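Bench tidying set, Wetdale workshop. Notes for whoever picks this up next. Written fast, will clean up later (probably).

## What's in it

Short clips and stills of one workbench being used, then put back in order. Small jobs mostly: finding the right driver, moving printed parts out of the way, putting tools back where they live. 3242 stills, 485 clips, 2 benches. Bench A is the wood one, bench B is at Lavevmont and has a grey mat on it.

Folders:

- `drurora/raw` - as recorded, don't edit
- `drurora/sorted` - split by job
- `drurora/labels` - one text file per clip
- `drurora/old` - ignore, kept for the file names

## Item names

Use the names in `items.txt`. Please don't make up new ones, we had three words for the same screwdriver last time and it took an afternoon to fix.

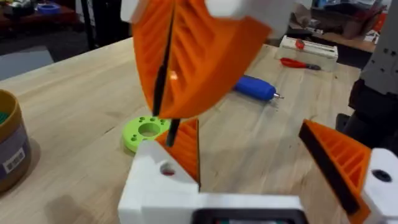 Loose parts are the ones people get wrong. A part counts as "on bench" if it's lying flat on the wood, even when something is partly in front of it, so the lime-green printed disc with the big middle hole gets a label like everything else. Call it `disc_green`, not washer, not wheel. Blue power tool further back is `power_tool_blue` whatever you think it is, there was an argument about driver vs rotary and I'm not having it again. Red-handled screwdriver is `driver_red`. Bits left in a tool don't get their own label. Bits lying on their own do.

## What "tidy" means

- hand tools back on the rail, handles up
- power tools in the left drawer, bit taken out
- printed parts in the shallow tray
- pens and markers in the pot
- bench wiped, crumbs and swarf in the bin not on the floor

If one thing is still out the job is `part_done`. Two or more, `not_done`. Clips where the bench was tidy from the start are marked `nothing_to_do`, leave them in, they're useful.

## Known problems

- 10 clips have the wrong job name, list is in `fixme.txt`
- evening clips on bench A are quite yellow, lamp not window
- the tray got swapped in May for a deeper one, same label
- `driver_red` and `driver_red_short` are mixed up in a few of the early files, check the lenght of the shaft
- Lavevmont has no rail so hand tools go in the roll there

## Using it

Fine for anything inside the Ammann project. Ask before passing it outside. If you fix labels, put a line in `changes.txt` saying which files and why, and don't rename anything in `raw`.

Still to do: drawer contents for bench B, a proper list of bit sizes, check teh pen labels.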